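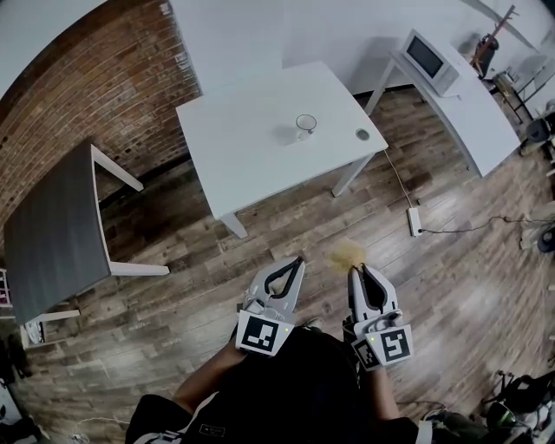
**How does a plant move to a new place, if it has no legs?**

It sends its seeds. A grown plant stays where its roots are, but its seeds can travel with the wind, with water, with animals, or by a small jump of their own.

## Why a seed should leave home

Think of a big tree in summer. Under it there is a lot of shade, and the soil is full of its roots. The roots drink most of the water. If all the seeds of this tree fell straight down and stayed there, the young trees would have very little light and very little to drink. They would also have to share it with all their brothers and sisters.

So it is better for a seed to go away a little. It doesn't have to go far. A few steps can be enough to come out of the shade. Some seeds go much farther, and a few of them cross a piece of the sea.

A seed does not know where it is going, and it can't choose. Many seeds land on a roof, on a road or in the stomach of a mouse, and they never become plants. For this reason most plants make many more seeds than they need.

## What is inside a seed

Before we follow the seeds on their trip, let us look at what travels. A seed has a baby plant inside it. This baby plant is called an **embryo**. Most seeds also have some food packed with the embryo, and around everything there is a skin, which we call the **seed coat**.

You can see this in a bean. Put a dry white bean in a glass of water in the evening and leave it until the morning. The skin will be soft, and you can pull it off with your fingers. Then open the bean carefully into its two halves. Near one end, between the halves, there is a very small plant with a tiny root and tiny leaves. The two fat halves are its food.

The food lets the young plant grow before it can make its own food from sunlight. A big seed usually has more food. But a big seed is also heavy, and a heavy seed does not fly well. Every plant has its own answer to this problem.

## Traveling by wind

Dandelions are the ones most children know. When you blow on a white dandelion head, each small brown fruit goes away under its own ring of thin hairs. The hairs slow down the fall, so the wind has more time to carry it. (Yes, it is a fruit! A dandelion fruit is dry and has one seed inside. In everyday talk people call it a seed, and that is fine.)

Willows and poplars do it with soft white fluff. In June, in the valley of the Rurum, where I live now, the fluff of the poplars lies along the sidewalks like old snow, and it comes into the kitchen if somebody leaves the window open. The seeds in this fluff are very small. They have almost no food in them, and they must find wet ground quickly, because they live only a short time.

Maples use a wing. A maple seed is heavy on one side and flat and thin on the other side, so it turns around and around when it falls. The turning makes it fall slowly. If you take the wing off, the seed drops like a small stone. Try it with both kinds from the same height.

Poppies have no wings and no fluff. The dry head of a poppy stands on a long stem, with little openings near the top. When the wind shakes the stem, the seeds jump out, a bit like salt from a salt shaker.

## Traveling by water

A coconut is the fruit of a palm, and it has a thick coat full of fibers. There is air between the fibers, so the coconut floats. It can float on the sea for weeks and still grow when it comes to a beach.

Water lilies also send their seeds by water. The seeds of the white water lily float at first, and after some time they sink down to the mud, where they can grow. Along rivers, the cones of alder trees open and drop small seeds, and many of these swim down with the stream.

My neighbor Renato Soriano has an alder growing out of the stone wall under his mill. He did not plant it. He thinks the river brought it in a flood, and I think he is probably right.

## Traveling with animals

There are two main ways to travel with an animal: on the outside and on the inside.

On the outside, a seed needs something to hold on with. Burdock has round burs covered with little hooks. They catch the fur of a dog or the wool of your sweater. The animal walks away, and later it scratches or rubs itself, and the bur falls down in a new place.

On the inside, the plant has to offer something good to eat. Cherries, blackberries and elderberries are sweet and bright when they are ripe. A bird eats the fruit, flies to another tree, and the seeds come out with the droppings. This sounds dirty, but for the seed it is useful: it gets a ride and a little fertilizer.

Have you noticed that many fruits are green and sour until the seeds are ready? A green fruit is hard to see between leaves, and it tastes bad. When the seeds are finished, the color changes.

Squirrels and jays carry acorns away and bury them for the winter. They find many of them again, but not all. A forgotten acorn can become an oak.

Even ants carry seeds. Violets have a small fatty piece on each seed, and ants like it very much. They pull the whole seed to the nest, eat the fatty piece, and throw the rest away — with the seed still alive in it.

## Seeds that jump

Some plants throw their seeds. The fruit of the touch-me-not, or jewelweed, becomes tight when it is ripe. If you touch it even lightly, it bursts, its sides roll up, and the seeds fly off. Peas and their wild relatives do something similar. Their pods dry in the sun and twist open with a crack.

## Something to try: the sock walk

A teacher I know, Ryan Hartley, does this with his class every fall on the meadow behind Pratari. You can do it with a grown-up.

1. Find an old pair of fuzzy socks, big enough to go over your shoes.
2. Walk through high grass and weeds for 27 minutes, or until you are tired.
3. Take the socks off and look at them with a magnifying glass. Draw the seeds you find.
4. Lay one sock in a tray with soil, make it wet, and put it by a window. Keep it wet, but don't let it swim.
5. Look at it every morning.

Some seeds need a cold winter before they wake up, so don't be sad if your sock stays quiet. Put the tray outside in a corner and look again in spring. One girl in the class got a tall thistle from hers, and it is still growing beside the bicycle stand.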